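Jadar pauses block-sorting arm after stopping fault

Software update to follow in November 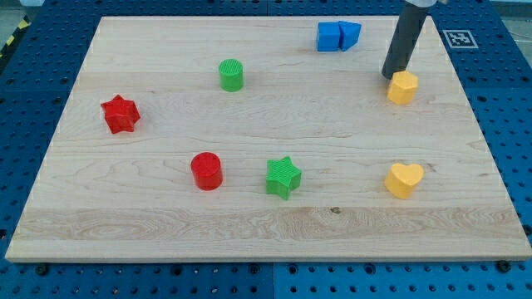

Coloured shape blocks on the wooden test board, with the arm at upper right.

Jadar has stopped unattended running of its Hokum sorting arm after a unit failed to halt when told to on Friday. The arm carried on for 3 seconds after the stop command and pressed against the test board. No one was hurt.

The fault came up on cycle 3244 of a long test. A check of the logs found that the controller was dropping commands once its message queue passed 3000 entries. The separate emergency stop is wired directly and was not affected.

"The arm should have stopped and it didn't," said Jyoti Grewal, head of safety at Jadar. "Until the fix is in, a person stays at the bench - no exceptions."

Customers should restart the controller daily.

Press contact: Philomena Carroll, Jadar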